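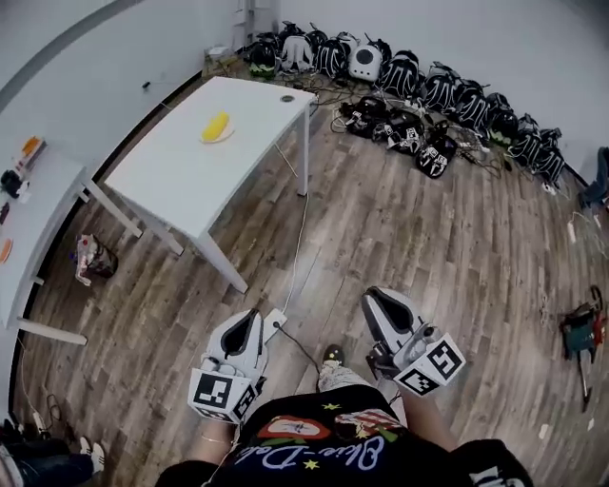
Glenys Dobson, Maysoun Najjar and Ritva Räsänen
Gresel Laboratory
1 April 2020

4.2 Does the head view help?

Figure 3. Head-view image from the plate task. The operator holds one gripper in each hand, with marker cubes at the base of both; the plate and the banana-shaped object are on the white desk.

Earlier work on hand-held grippers, our own included, has tended to assume that a camera at head height adds useful context to whatever the hands record. We are less sure than we were in February. We collected 456 demonstrations of the plate task and kept 300 for training. The rest were set aside before any policy was trained, and none of them were moved back later.

Policies trained with and without the head view were each run for 16 trials on the Alto arm pair. The head-view policy finished 2 more trials than the other. We do not read this as a gain. A difference that small could come from how the plate was set down, and Najjar, who reset the desk between trials, knew which policy was up next.

Figure 3 suggests one reason for caution. The plate takes up a small part of the view, while much of the rest is floor, cables and other gripper units along the back wall. A network given this image has plenty to latch onto that has nothing to do with the task. Cropping to the desk is the obvious fix, but the crop used by Bellamy and Birkett was tuned by hand for one room, and we could not get it to carry over to ours.

The marker cubes are a separate matter. Both can be seen in Figure 3, but one image says little about tracking over a full demonstration - pose error is treated in Section 4.3. Until the trials are repeated with a blind reset, we report the head-view result as open and leave it out of Table 2.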